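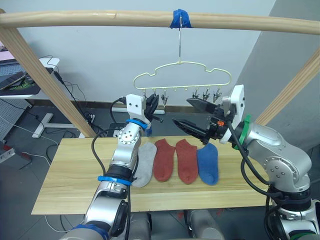 Bernley Clip Hanger for Socks and Small Items

Item 1584
Supplied by Fadik Household Equipment, Droscombe

The Bernley Clip Hanger is intended for the drying and sorting of socks, gloves, washcloths and other small pieces that do not sit well on an ordinary hanger. It is suitable for private homes, residence halls, care facilities and school laundry rooms.

The body is a single piece of pale plastic with a wavy, cloud-like outline. It is suspended from one hook at the top, which fits over a rod or a line. A row of clips hangs along the lower bar, and each clip holds one item by its cuff or edge.

Clips and loops

The lower bar has eight loops, and each loop accepts one clip. Clips may be moved from one loop to another, and loops may be left empty where heavier articles need more room. Two kinds of metal clip are available. The first has flared jaws and is recommended for thick knits. The second is slimmer, with pale tips, and is recommended for thin or delicate fabric.
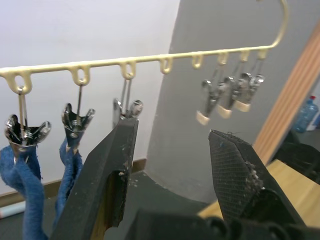
Both kinds may be used on the same hanger. Before first use, each clip should be opened and closed several times and checked for rough edges. Replacement clips are sold in packs of 3.

Specifications

Weight without clips: 192 g
Number of loops: 8
Body: plastic
Clips: metal, on wire hangers
Color: pale, one shade only
Care: wipe with a damp cloth; do not place in a dishwasher

Directions for use

Hang the hook over a level rod. On a smooth rod, the hook may be secured with a strip of tape, which will keep the hanger from sliding when clips are pulled.

Lay the socks flat on a board or table below the rod. Place matching socks next to each other, with all toes pointing the same way. Colors such as gray, rust red and blue are easily kept apart at this stage, and pairs can then be lifted in order.

Fasten each sock by the cuff. Load the hanger evenly on both sides of the hook so that the bar stays level.

To remove an item, press the clip open. Pulling on the fabric will stretch the cuff and may bend the wire.

Ordering and delivery

Orders are accepted from households and from institutions. Institutional buyers should state the item number and the kind of clip required. The price list in force from 1 January 2018 applies to all orders and is sent on request. Goods may be returned unused in their original packing.

Questions on bulk orders should be addressed to Caroline Mosoti at the Droscombe office.

Customer remarks

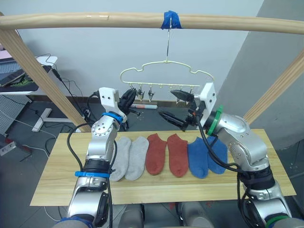
Kibet Rugemalira writes that the hanger has been in use in his household since March, mainly for ankle socks. He finds the flared clips firm enough for winter pairs but would prefer a wider hook, as the present one is a tight fit on his shower rail. He also asks whether the slim clips may be ordered alone.

Fadik confirms that packs of slim clips are available separately. A wider hook is not offered for this model.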